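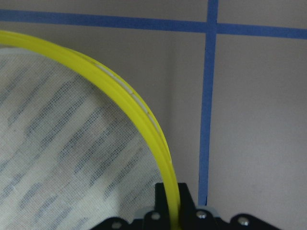

Session 4: Reading a Race from the Pit Wall

Course notes, Introduction to Circuit Racing
Instructor: Ginette Lavoie

Welcome back, everybody. Last time we spent most of the session on flags and race control, and we ran out of time before the part several of you had been waiting for, so I have moved all of pit strategy into this session and given it room to breathe. Please bring the blank lap chart from your folder and a pencil. A pen will only make you unhappy.

Why cars stop at all

In the touring car races we follow in this course, a car stops for fuel, for tires, or for repairs. Fuel is the simplest to think about. The tank holds what it holds, the engine uses what it uses, and if you divide one by the other you know how far you can go. Tires are harder to pin down, and in my opinion a good deal more interesting, and you will find that most arguments on a pit wall are tire arguments even when people seem to be talking about something else.

A new tire is quick. It then gets slower, gently at first and sometimes quite suddenly toward the end. Engineers call this degradation, or "deg" if they are in a hurry, and they are nearly always in a hurry. How fast it happens depends on the track surface, the weather, the weight of the car and very much on the driver. Some drivers lean on the front tires going into a corner and pay for it ten laps later. Others look slow on the timing screen early in a stint and then come back to you when everyone else is sliding around.

The cost of a stop

When we say a stop "costs" a certain time, we mean the whole loss compared with staying on the track: slowing for pit entry, driving the lane at the speed limit, sitting still, and getting back up to racing speed. Students often write down only the time the car is standing still, and then their charts don't come out right. Please don't do that! The lane itself is usually the bigger part.

At Skotholm the full loss for a normal stop is 26 seconds. Write that in the top corner of your chart, you will need it again and again tonight.

Finding the window

Now let's work through the Skotholm race together. The distance is 50 laps. A full tank is good for 30 laps in normal running. One stop is therefore enough, and the question is when.

Work backward from the flag. If the car can do 30 laps on a tank, then it can't stop any earlier than the end of lap 20, or it won't reach the finish. Work forward from the start and you see it can't stop any later than the end of lap 30, or it will run dry. Everything between those two points is the pit window, and it is worth shading it in on your chart so your eye goes to it.

A team that comes in at the front of the window gets fresh tires early and has a long second stint to look after them. A team that waits has older tires for a while but finishes the race with newer ones than the cars around it. Either can work. It depends on who you are racing, and on where you would come back out.

Traffic – the thing people forget

Colton Cormier, who taught this session before me and left me a box of his old lap charts, used to draw the "ghost" of his own car on every lap, placed where it would rejoin if it stopped right then. I have kept the habit and I would like you to pick it up too. Take your car's position, go back 26 seconds, and see who is there. If it is open track, fine. If it is the middle of a pack of slower cars, your lovely new tires are going to be spent looking at somebody's rear bumper.

The undercut and the overcut

The undercut means stopping before the car ahead of you and using the extra speed of new tires to get past while they are still out on old ones. It works best where tires wear quickly and warm up quickly.

The overcut is the reverse. You stay out when the other car stops, and hope to gain while it is getting its tires up to temperature or sitting in traffic. It suits cold days, smooth tracks and drivers who are patient. I have a soft spot for it, as those of you who took the winter course in December will remember at some length.

In the lap charts you have been given, the Mitumetti car tries the undercut on Seixas at the end of lap 22. Seixas answers one lap later. Follow both lines across and notice how the gap changes on the out lap, when each driver has just left the pits. Then look at Drerkumell, running third and staying out all the way to lap 29 – a line that looks hopeless for a while and then rather less so.

When the safety car comes out

With the field running slowly, a stop costs you less track time against everybody else, and so the pit lane tends to fill up in a great rush. The pit window still applies. A cheap stop at lap 12 does you little good if you need a second one for fuel. Teams may also have to wait behind a teammate if both cars come in together and share a crew, and we'll look at the rules on that next time.

For next session

Finish the lap chart for all three cars, with the ghost drawn in for every lap of the window.

Choose one of the three and write a page on whether you would have stopped on the same lap. I want your reasons, and I want the numbers you used to get there.

Read the chapter on pit lane rules, up to the part on penalties. You can go further if you are enjoying yourself.

Spare chart paper is on the shelf by the door. Take more than you think you need.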